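Nov 5, 2020

Stopped the cell at 9:40 on an unplanned protective stop, the third this week. The log gives the same thing as the other two: external torque limit exceeded on axis 5, tool in approach, gripper open. Brakes set clean, no drift on the joints afterward. Wrote down the pose before touching anything, which I failed to do on the first one.

Summary of where things stand, mostly so I stop carrying it in my head. The picking routine came over from the Ritard build in August with the old cable dress-out. On that build the wrist never turned far, because the parts came in on a fixture in one orientation. In the bin the sticks lie any way they like, and the planner is free to choose whichever grasp scores best. Some of those grasps put axis 6 near the end of its travel with axis 5 bent hard. The hose and the sensor cable then have to go the long way round the wrist, and there isn't enough of them.

That was my theory on Monday. Rin Kinoshita did not like it. Her theory was the bin itself: a finger touches the wall or the floor a few millimeters before the model says it should, the torque goes up, the controller does what it is supposed to do. Both would trip the same limit. The log can't tell them apart, since it records the total and the axis and nothing about the cause.

So today was for separating the two.

First test, no contact possible. Raised the whole approach by 103 mm in the program so the fingers stayed well clear of everything, kept the orientations as they were, and replayed the pose list from the three stops at reduced speed. If Rin was right, nothing should show up. Ran 20 cycles. Axis 5 external torque stayed flat on most of them and climbed on four, always in the last part of the wrist rotation, always in the same direction. Not enough to trip at that speed. Enough to see on the plot. Held the arm in one of the four poses and put a hand on the hose, with the enabling switch released and the drives off. It was tight as a fence wire between the last strap and the tool.

Second test, the other way round. Loosened the dress-out by two straps so there was no pull, put the height back to normal, and ran the ordinary picking cycle. It ran 17 picks and stopped on the next one. Different signature: a spike instead of a climb, and the pose was nothing special, wrist almost straight. Finger on the metal. So Rin was right as well, and I owe her that in writing. Here it is.

Two faults with one symptom. I had been reading them as one fault with bad repeatability.

Measured the bin after lunch. The model has the floor dead flat at the nominal height. With the dial indicator on the tool flange, the middle of the floor comes out 3 mm higher than the corners. I had taken it for flat as well. The Kwok bins are folded from sheet and sit on the table on their bottom edges, so clamping the sides can push the middle up if they are done up too hard. Backed the clamps off half a turn each and the middle came down. Did not come all the way down. Entered the measured height as the floor plane and added clearance to the finger approach on top of that.

Also found that the base frame of the bin in the program was taught before someone moved the table, and has not been taught again. No entry in the book. I will not guess at who. Retaught it on four points, wrote the residual in the book, initialed it. From now on anyone moving the table enters it, myself included.

Then the dress-out. Took off the hose and both cables back to the link, fed through more length, and put the first strap further from the wrist. This leaves a larger loop. I don't love a large loop over a bin – it can hang low and catch on a part – but it is a better failure than a pull the controller reads as a collision. Limited axis 6 in the planner as well, so the worst of the old grasps are no longer offered. Rin wants a torque threshold by zone, lower near the walls. I want one threshold for everything until we have a week without stops, then talk about it. Left it open.

What bothers me more than either fault is what happened on Tuesday, before I had looked at any of this properly. After the second stop, the limit had been raised to get through the run. It did get through the run. Raising it is allowed under our own procedure up to a ceiling, and it was under the ceiling, so there is no violation to report. But the limit was the only thing telling us about the finger hitting the floor, and for most of a day we had it turned down. Skisitz ran a cell that way for a month before a hose came off at the fitting. Put the limit back to the original value this morning and took the option out of the operator menu. It now needs the integrator login.

Afternoon run with all changes in, sticks and the one green rod, original limit, full speed. 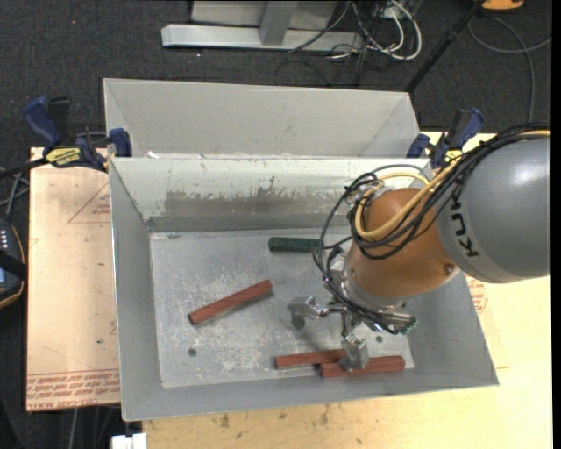
Vol. 4, p. 61

No stops through the end of the shift. Axis 5 stayed inside the band the whole time. I do not count this as fixed. The fault took days to show three times, and one quiet afternoon says very little.

Still open:
Retention on the new loop. Straps are only zip ties for now. Millari quoted a proper swivel bracket with a long lead time; ask again.
Wear on the inner back wall of the bin. The rubbed band is wide and the upper edge of it is ragged. Find out whether the fingers are doing that or whether the bin came to us in that condition. Mark it with tape and look again Monday.
Second bin, behind. Not measured. Same make, same clamps, so assume the same bow until shown otherwise.
Log the gripper opening together with the torque, so a spike can be matched to a finger position.

Backup of the program saved before and after, both labeled. Drives off 5:50, key in the cabinet.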